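I have decided to write again on this blog, after a long pause, and I begin with something small: where the little things go. When I moved from Zidport to Skustdale I packed 42 boxes, and most of the trouble was not in the big ones. It was in the things which have no proper place, such as a brick of a toy, a packet or a container with a lid.

So the surface has the colourful bricks on it, and the wire basket has its own small company.

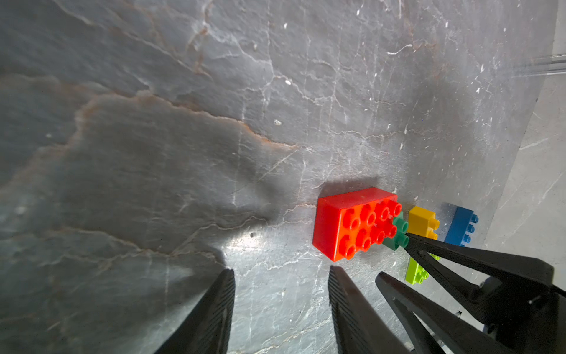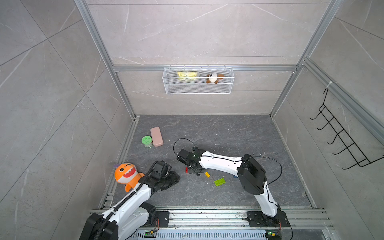 ## The basket

I am very fond of a basket made of wire mesh. One can see what is inside without taking it down, and dust does not stay in it so much. The white one hangs over a bar at the back, against the grey tiles, with a yellow packet and a small plush dog in it. The dog sits at the right end. I would not put him anywhere else, because he looks comfortable there.

My rule is that a basket should hold light things only. In my first flat in Zidport I filled one with jars, and one evening it came down with a terrible noise. I was picking up lentils until October.

## The hooks

On the right side is a black rack with five hooks. Hooks are good for anything with a loop: a cloth, a bag, a set of keys. I have learned not to hang two things on the same hook, as the one underneath is then forgotten.

## The bricks

The bricks are more difficult. I like their colours very much on the dark marble pattern, above all the big red one with its eight studs, and the green and the yellow close beside it. But a brick is also a thing on which one steps at night, without slippers.

I tried to sort them by colour and gave up after 28 minutes. By size it is easier. The large ones go first and the small ones follow, and if a lime-green one falls among the blue ones I leave it.

## What I still want to change

The round container with the bright green lid and the pale pink case stand on the floor near the back. I would like a shelf for such things. I saw one in a shop in Celtholm for 37 pounds, which seemed to me rather a lot for a plank and 4 screws, so I will first look at the market in Cronin. If I find something there, I shall write how it went.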